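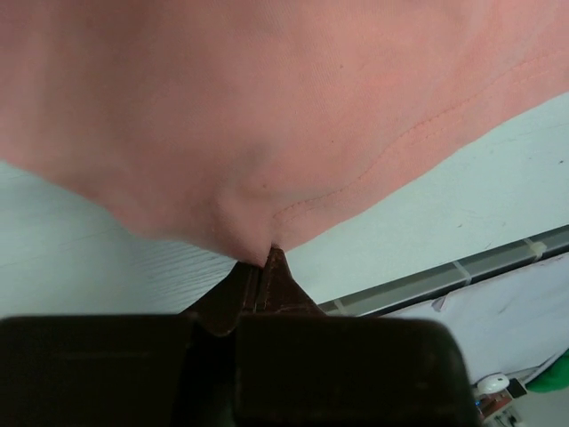
How do I fold t-shirts so they stop coming apart in the drawer?

Posted 2026-04-02 in Laundry & Closets

Moved into a small place in Lestham, one dresser, 4 drawers. I fold everything, two days later it's a heap again. Cotton tees are the worst, the thin knit kind. I lay it down, fold the sleeves, flip it and the hem slides out crooked. Tried the closet divider things from Prinia, they just fall over. Want something fast, I have 20 shirts to get thru every week.
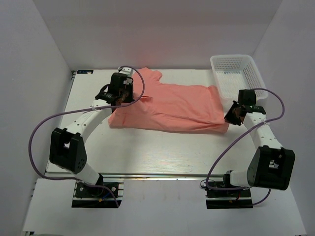

Does it matter if the shirt is face up or face down when you start?

Face down is easier. Sleeves and sides fold onto the back, so the front comes out smooth when you flip it over at the end.

2 answers

Answer 1 (7 votes)

Your problem is before the fold. Get it flat first. Hold the hem at both side seams, give it one good snap, lay it down, then pull the corners out till the bottom edge is straight. A wrinkled shirt folds into a wrinkled lump, no way around it.
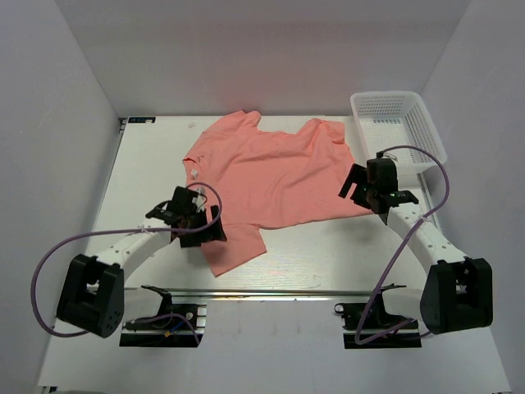
Then sides in to the middle, sleeves doubled back so they dont stick out past the fold. Bottom up to just short of the collar. Then thirds. Should stand up by itself on the table, if it flops you folded too loose, do it again. File them upright in the drawer, packed snug. Skip the dividers, a shoebox lid works.

Oh and the hem. Pinch it right on the stitching, not the thin part above.

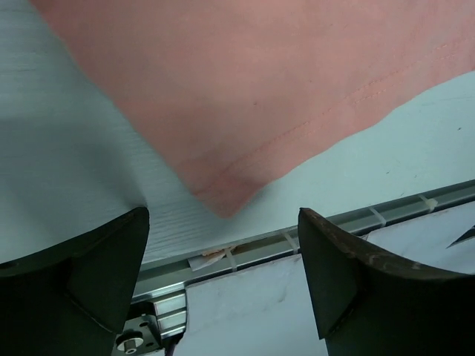 The double layer holds its shape and the loose knit above it stretches, so you get a wavy edge if you grab there. Took me way to long to figure that out. Also fold them while theyre still a bit warm from the dryer.

Answer 2 (0 votes)

i just roll mine. works fine in a drawer, not great on a shelf. Retamal has a cheap folding board too but my sister got one and never uses it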